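Glassware sessions back on after finger pad fault
Indivel Newsletter, Hastenstead office
11/05/2019

Glassware work on the hand-held grippers stopped for two weeks in July after the left finger on one unit kept closing after the operator had let go of the trigger. A wine glass broke at the stem. There were no injuries, but a piece of the foot landed on the floor near the next row of desks, and that was enough for us to pull every unit of the same build.

The fault was in the trigger return. A small spring had worked its way off its seat, so the jaw stayed under load with the trigger fully out. On a plastic cup this doesn't show, because the cup gives a little. A glass stem doesn't give.
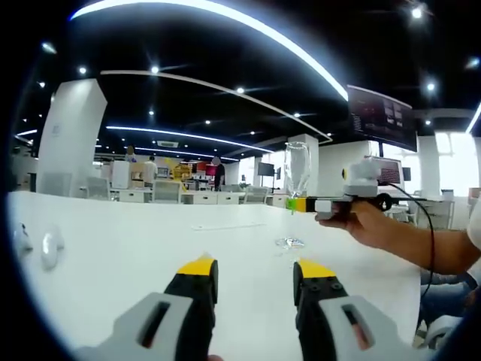 We checked the log for that unit and found 569 closings where the jaw force stayed up after release. Most were too short for an operator to feel. The log had been recording them all along, but the alarm limit was set at 1500 milliseconds and only the last few went past it. The limit is now 300 milliseconds. Past that, the unit beeps and the session is marked for review.

The supplier, Nygård, sent a deeper spring seat, and these have been fitted to all the units at Hastenstead. If yours came back with a new seat, please do the open and close check before you pick up anything breakable. Set the gripper over a bare patch of table, squeeze, let go, and watch both tips. They should part at the same moment. 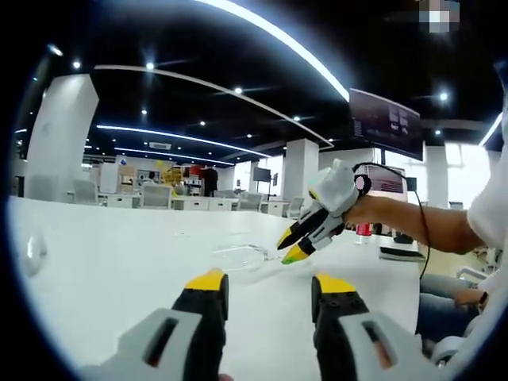

Grippers over the big table, with a clear plastic dish between the near one and the far one.

The second thing we changed is how two people work at one table. On the day of the break, the second operator reached across to steady the glass while the first gripper was still loaded. From now on, if a jaw sticks, both operators stop and the second one stays clear. Unplug the cable at the table end, wait for the jaw to go slack, then take the glass out from below.

Cables need watching too. Keep the loop off the tabletop so it can't drag a glass over. A flute on its side will roll with very little help.

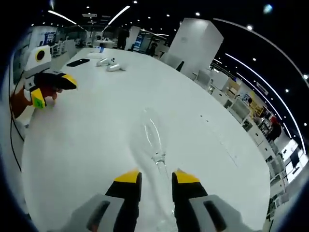
Can I still use an older unit if I only handle plastic?
Only if it has been through the check and has the new seat. Units without it are on the bottom shelf of the Justent cabinet and should stay there, whatever you plan to pick up.

Report any slow release, even a single one, on the fault sheet. Write down the unit, the object and which finger was slow. If glass breaks, leave the pieces where they are until both grippers are unplugged, and use the brush and pan from the kitchen. The worn finger pads on the failed unit have been replaced as well, though they didn't cause the fault. 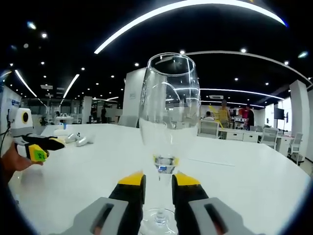

Holding a wine glass by the stem, just above the foot.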